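The Long War Over the Kitchen Table

Gerasimos Ververidis has sold secondhand dining tables in Mudside for most of his adult life, and he can tell you within a minute of meeting a couple which one of them wants the tablecloth.

"The one who wants the cloth touches the wood and frowns," he says. "The one who doesn't has already started talking about the grain."

I am married to a grain person. Last fall we paid 300 dollars for an oak table that had spent its youth in a school library, and we brought it home with someone's initials carved into one end. My wife considers these initials part of its charm. I consider them a place where jam goes to live.

The tablecloth had been losing this argument for years before I joined in. At some point it became a thing you owned for Thanksgiving and for covering the piano when the painters came. Bare wood was honest. Bare wood was what people had in magazines, this one included, and the people in magazines never seemed to serve beets.

Then the cloths crept back, and they came back loud. Peltico, a two-room shop on the east side of Mudside, used to carry white, off-white and a shade called oat. Its owner, Olumide Anozie, told me he now keeps the oat in a drawer and brings it out on request, like something for a cough. The front table is lemons, roosters, checks and stripes wide enough to park in.

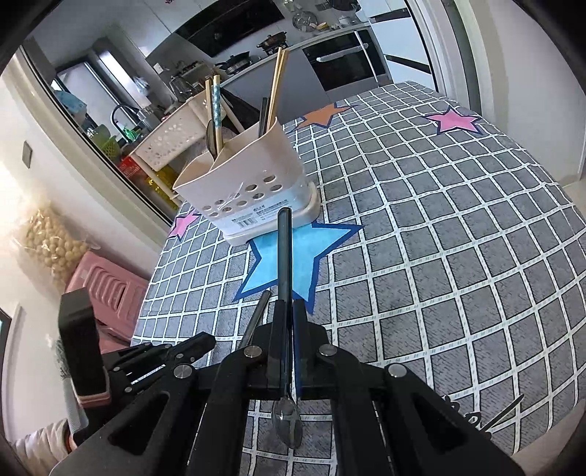

Pattern has one great practical virtue, and every parent knows it already. A plain cloth reports every crime committed on it, while a busy one keeps its mouth shut. Anozie likes to prove this by dripping cold coffee on a square of plain linen and then on something cheerful, and asking you to find the second drip from across the room. I failed twice. It works with the kind of thing you'd buy for a child's birthday and then never put away, say a gray cloth with a white grid and stars in pink, orange and light blue, where a white plastic cutlery holder can sit right on top of the biggest star and look as if it had been invited. Try that on ivory damask and you have a cafeteria.

Damask still has its defenders. The Galness Hotel, where my parents held their anniversary lunch, irons 200 napkins before a Sunday service and will not discuss alternatives. I asked a waiter if anyone had ever suggested a print. He looked at me the way my dentist does.

Ververidis, who might be expected to side with the wood, turns out to be a traitor. At home he eats off a wipeable cloth with grapes on it. He took it off once for guests, he says, and they all asked where it had gone.

So I bought one. Ours is by Aliyu, green, with pears, and it hangs four inches too long at the end with the initials. My wife has been gracious about it. She folds it back every morning to drink her coffee on the oak, and every evening I fold it down again before the beets come out.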